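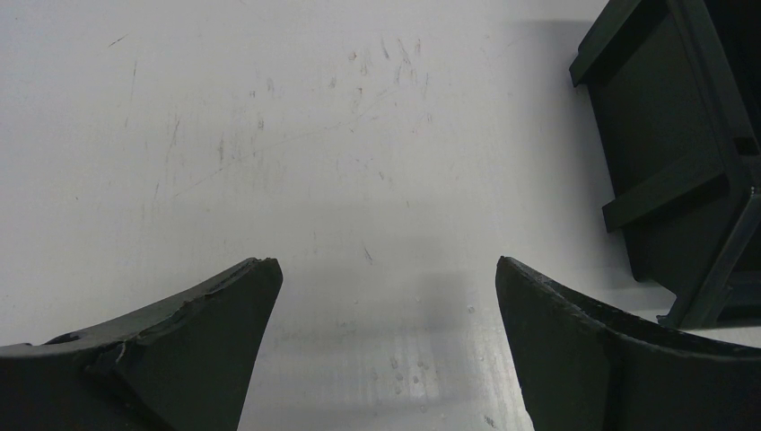 Hiring a table from Bolance: your questions

Which tables do you hire out?

Two sorts. The Brundia is the long one, for weddings, jumble sales and arguments about parish boundaries. The Tandar is the square one, for card games and cake. Both fold. The Brundia folds more willingly.

Are they new?

No. Every table in our stock has been to more parties than you have, and some of them show it. We clean them between hires and we take them off the books when they wobble, but we don't replace a top for a few marks. If you want a flawless surface, we also hire cloths.

How many people can sit at one?

A Brundia seats 8 if everyone likes each other, fewer if there are elbows. A Tandar seats 4. People do squeeze a fifth on at the corner, and the fifth person always gets the leg.

How long is a hire?

The standard hire is 5 days, counting the day you collect and the day you bring it back. You can have longer if you ask before the hire starts. If you ask after it ends, we call that being late, and the charge is on your booking form under a heading of that name.

Do you deliver?

Yes, within 14 miles of the shop. Delivery means to your door, on the ground floor. Our drivers are cheerful people and we would like them to stay that way, so please mention the spiral staircase when you book.

Can I collect in my own car?

You can try. A Tandar goes into most hatchbacks with the back seats down. A Brundia goes into an estate or a van. It does not go on a roof rack with a dressing gown cord, and we will not help you lift it up there.

What is Yoo?

Yoo is our online booking page. It shows what is free on the dates you want and takes the deposit. It also asks you to choose a password with a capital letter, a number and a symbol, in case somebody breaks in and orders trestles in your name. If you can't get on with it, ring us.

I booked on Yoo and heard nothing. Have I got a table?

Look in your junk folder. If there's a message with a four-figure booking number, you have a table. If there isn't, you probably stopped at the page with the tick box. Most people stop at the page with the tick box.

My booking number is 2084 and the form says it isn't recognised.

Type the number without the hash sign. We have asked for this to be fixed.

What about the deposit?

It comes back to the card you paid with once the table has been returned and checked. Allow a few working days. The bank has its own idea of what a few means.

What counts as damage?

Burns, splits, bent legs, missing catches, and anything involving a staple gun. Light scratches and scuffs are wear and we don't charge for them. Candle wax is cleaning. Red wine is cleaning. Dancing on it is damage, however well it went.

How should I clean it before it goes back?

Warm water, a drop of washing-up liquid and a soft cloth. Please don't use scouring pads or bleach. Peel off any tape the same evening if you can bear to. Left for a few days it sets like toffee.

Can I leave it outside overnight?

Under a gazebo, yes. In the rain, no. In January, please bring it in whatever the forecast says.

Can I buy one?

Now and then we sell off older stock at the shop, cash or card, carry it home yourself. There's no waiting list. We had one, and it went missing during the move.

Page last updated 31/12/2022. Prices are on the booking form.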